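About Frerichs

Frerichs is a garment care workshop on the second floor of an old printworks. We wash, mend, fold and store heavy clothing: knits, fleeces, work jackets, winter coats. We started with 32 square meters and one sink, and we still don't fully trust any machine that promises to do wool "gently."

You have probably read plenty of pages like this one. They say the company is passionate. We doubt anyone is passionate about lint. We care whether your sweater comes back the same size it went in.

Why we fuss about dark fabric

Black clothing is where most cleaning claims fall apart. "Color-safe" on a bottle tells you very little, and a thick, matte black piece will show every crease and every bit of fluff. We check dark things in the folds, where the light catches gray, before we agree to take them on. Sometimes we say no.

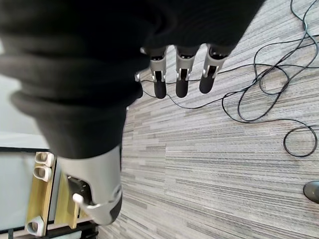

What we don't do

We don't sell subscriptions. We don't use the word "revive." A Dristura salesman once offered us a folding method said to save 3000 hours a year – we asked how he got the number and he changed the subject.

Storage

Coats go into our Hornodo room over the summer, on shelves, folded. Hangers pull heavy knits out of shape, whatever the hanger people say.

Visiting

We're at 2516 Voka Street, upstairs. Closed Sunday. Bring the garment with you, as we don't quote from a phone call.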